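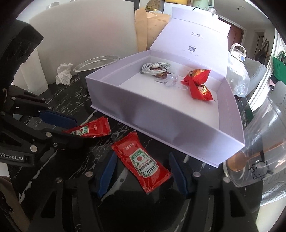
Stop Charging for Ketchup

16 October 2021

By Juraj Halás

The burger place on the corner of my street started charging for ketchup in January. It is 55 cents a packet. A small sign went up by the register, and when I asked the cashier about it she pointed at the sign. I paid, because I already had the fries in my hand.

I have been thinking about it more than the money deserves. I ran a lunch counter at the Mornora bus station for eleven years, so I know what a packet costs when you buy it by the case. It costs very little. Even in a bad year, with shortages and higher shipping, it is a few cents. A restaurant that asks 55 cents for it is not covering a cost. It has found a new thing to sell.

Owners will say that people take too many. Some do. At my counter there was a man who filled his coat pocket every morning and bought one coffee. I once figured out what he cost me over a full year and it was less than a new mop bucket. Meanwhile he bought a coffee every working day, and he brought his brother-in-law, who bought the full breakfast.

The other argument is waste, and I take that one seriously. Packets are hard to recycle and a lot of them go in the trash unopened. I went through the kitchen drawer at home last week and threw out a handful so old the printing had rubbed off. But a fee is a poor way to fix that. What works is asking. "Do you want ketchup?" takes one second to say. When I told my staff to ask instead of dropping a fistful in every bag, we went from 3000 packets a month to far fewer, and I did not get a single complaint. A pump bottle on the counter works too, if somebody wipes it down.

Zokance, the sandwich chain out by the highway, has gone further. They now charge for a cup of tap water, for extra napkins and for a second fork. My daughter bought a family meal there for her kids and the receipt had 14 lines on it. She spent longer reading it than she did ordering. The food was fine. She has not been back.

People accept that prices go up. Rent goes up, wages should go up, cooking oil has gone up a great deal. If the burger has to cost more, put it on the board and let me decide. I would pay another quarter for the burger and not think about it again. What I resent is being quoted one price and then finding out what was left off it.

Dvořáček's, the diner across from the old post office, raised everything on the menu this summer and taped a note to the door saying so. The ketchup is still on the table in a glass bottle, next to the salt. I had lunch there yesterday and had to wait for a seat.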